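Two arms are not twice as good as one

I said in March that I would stop writing about the arm build until I had something to report. I have something to report, though it's mixed, and I expect a few of the people who emailed me about it will be annoyed.

The short version for anyone new: Vasanthi Munshi and I have been putting together a two-armed tabletop rig in the shared workshop at Sernodstead. Both arms sit on one rail at the front, facing in over a table. The plan we followed, more or less, is the Skaltura layout, which people on the forums speak of the way my uncle speaks of his truck. You build it over a couple of weekends, it learns your chores, you sit down. We are well past a couple of weekends. I have yet to sit down.

Mechanically I have few complaints. The rail went together square on the second try. The cables are another story. Every guide shows them tidy, and every guide must have been photographed before anybody moved the arm. Give the wrist enough slack to turn and you get a big loop hanging over everything. Take the slack out and the connector starts working itself loose. We went with the loops. Vasanthi says they look fine. I think they look like a vacuum cleaner having a bad day.

The walls are her department too. I wanted plain gray board. She wanted strawberries, and she owned the wallpaper, so we have strawberries on three sides and ferns on the table. I've lost that argument and I'm told I should let it go.

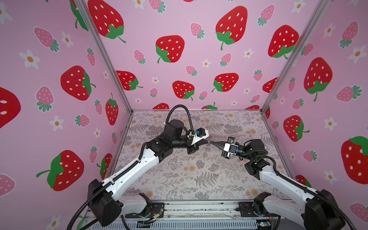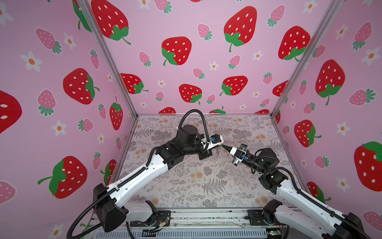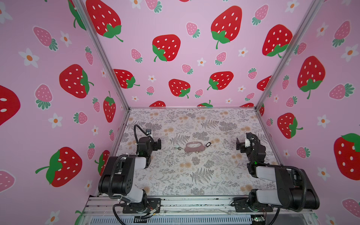

Strawberry walls, both arms on the front rail.

What I keep running into is how people talk about results. Armelle Rolland, who has the bench next to ours, asked me how often it works, and I didn't have a clean answer. Works at what? Getting both grippers to the middle of the table is easy. Getting them there without one shoving the other is a bit harder. Getting them to do something useful with a small thing between them, when that thing isn't exactly where it was last time, is where all my evenings go.

So we wrote down a test before running it, which I recommend if you'd like to feel worse about your project. Take a small item with one gripper, pass it to the other, set it down. 20 attempts, nobody touching anything in between, no do-overs for "it was nearly there." We got 14. I was ready to be pleased with that until I moved the starting spot over by the width of my thumb and ran a few more. I won't give a number for those, as I got discouraged and quit before the set was done.

Vasanthi's position is that this is a matter of more practice runs. We have 456 saved so far, nearly all of them driven by her, and she may well be right. But I've noticed "more data" is the answer to every question on the Skarnard board, including one from a guy whose base bolts were loose. I'd like to rule out the bolts first.

Then there's the money. I priced the Shahbazi gripper upgrade that everybody swears by and closed the tab. Maybe it's great. The people praising it had all just paid for it - make of that what you will. Our current fingers are fine on anything with some thickness and pretty hopeless on flat stuff lying on a flat table, and I suspect mine would be too if you took away the fingernails.

Am I glad we built it? Mostly, yes. I understand a good deal more about why these machines are slow and fussy, and I'm harder to impress with a 2 minute video that has a cut in the middle. When I see one of those now I go looking for the cut.

Next job is remounting the left base and checking whether the wrist drifts as it warms up. Vasanthi bets it doesn't. If anyone reading has measured this on their own arms, with figures and not a feeling, please send them over. I'll run our test again after that, thumb's width and all, and finish the set this time.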